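Gudlow Reading Journal, second edition
Hardcover, 52 spreads, one per book
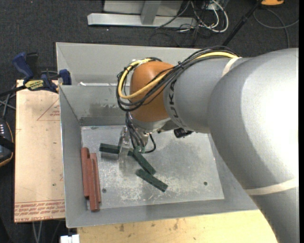 Joyce Shirima wrote to us that she had finished a novel in March, loved it to pieces, and by the end of the month could remember only that there was an aunt in it. Could we make something for that?

We could, and we'd like the aunt's name while we're at it.

Each spread gives you room for the title, the author, who pressed it on you and whether you are still speaking. The left page is ruled for notes. The right has a box for one line worth copying out, and a smaller box marked "Where I gave up," which the first edition lacked and which readers asked for with some feeling.

At the back are 10 pages for books lent out, with a column for the date returned. Ours is mostly blank.

What's changed
The paper is heavier, so fountain pens no longer leave their opinions on the next page. The star ratings are gone. Everybody gave four.

Covers
Sulinside (dark green) or Mushi (a brown that photographs badly and looks fine on a shelf). Both have a ribbon. Nesrin Yaman chose the ribbon colors and will not be taking questions.

Price
$38, or $12 for the softcover pocket version, which has half the spreads and no ribbon.

Shipping
Orders go out twice a week. Gift wrap is plain paper and string. We can add a short note, but please don't send us a whole chapter.

Returns are fine if you haven't written in it. If you have, we will probably read it.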